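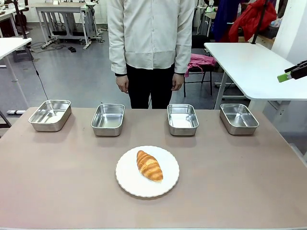 Home | Exhibitions | Collection notes | Archive | Contact

Monday, July 13, 2020

The Skimberg Gallery has completed the first stage of its work on the Wanari print collection, which came to the gallery in May. The gift consists of 1127 sheets, chiefly linocuts and etchings, of which 600 have now been listed and given a number.

Many of the prints carry no date. Where a sheet bears a pencilled title, the title has been copied exactly, spelling included. Where it does not, the listing gives the subject and the process only.

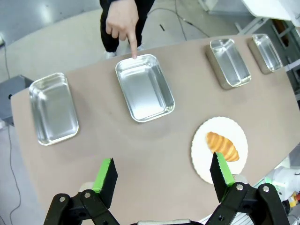

The harbour series has proved the most difficult part. It runs to 101 prints, several of them in two or three states, and the order in which they were pulled remains uncertain — the artist's own notebook covers the early plates and then stops.

A selection will be shown in the Pace Room once the gallery reopens. Requests to study the remaining sheets should be made in writing.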